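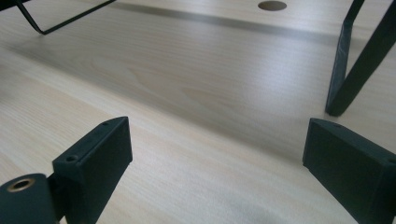 Pale top, straight grain, small round hole near the back

Furniture & Finishing > Desks and Tables
Posted May 26, 2022 by rgarg_11

Looking for a finish for a light-colored desk top. I write on paper most of the day and want it to stay pale. The shop quoted me $236 to spray it, and I'd like to do it myself for less. Is water-based poly fine or should I use oil?

tolland_k
Water-based, three coats. Oil goes yellow. Mine was cream in January and it's the color of weak tea now.

benchdog660
Disagree. Hardwax oil with a white tint stays pale enough, and you can fix one spot without sanding the whole top. Poly scratches and then you're stuck with it.

tolland_k
You also have to redo oil every year. She wants to write on it, not look after it.

marnie.p
Find out if it's solid or veneer before you sand. I went through veneer with 120 grit. Now I start at 220 and go by hand – slower, but no bare patches.

rgarg_11
Thanks. I'll ask the seller about veneer. Leaning toward poly, matte if I can get it.

benchdog660
Try both on the underside first.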